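How to Sort a Junk Box Before a Move

Most homes have at least one box that never got unpacked from the last move. Sorting it before the next one saves space in the truck and takes less time than people expect. Set a timer for 12 minutes per box and stop when it rings.

Start by clearing a patch of floor or a bed. Put down an old sheet so small parts don't roll away. You will need three bags: one for trash, one for recycling, one for things to give away. Anything you keep goes back in the box.

Take out the big items first. Cables should be matched to a device you still own. If you can't name the device, the cable goes. Wind the ones you keep and clip or tie them.
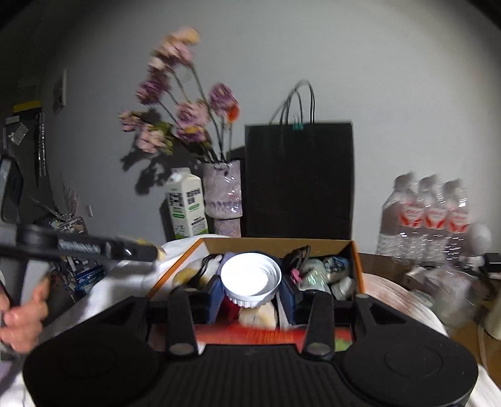 Written by the Pondska home desk
Moving and storage editor

Bottles and their caps tend to get separated. Check for a match once, then recycle what is left over. Don't pack open liquids, even for a short trip across Brisstead. Half-used cleaners can go to a neighbor or to the town drop-off, which takes them every January.

Small pouches often hold coins, keys or spare screws, so open each one before you decide. Put loose screws in an envelope and write on it what they belong to.

When the box is done, tape the bottom again with two strips and write the room on 3 sides. Keep the weight low enough that you can lift it alone. If it has been opened and closed through 6 or more moves, replace it.

Updated Jul 3, 2023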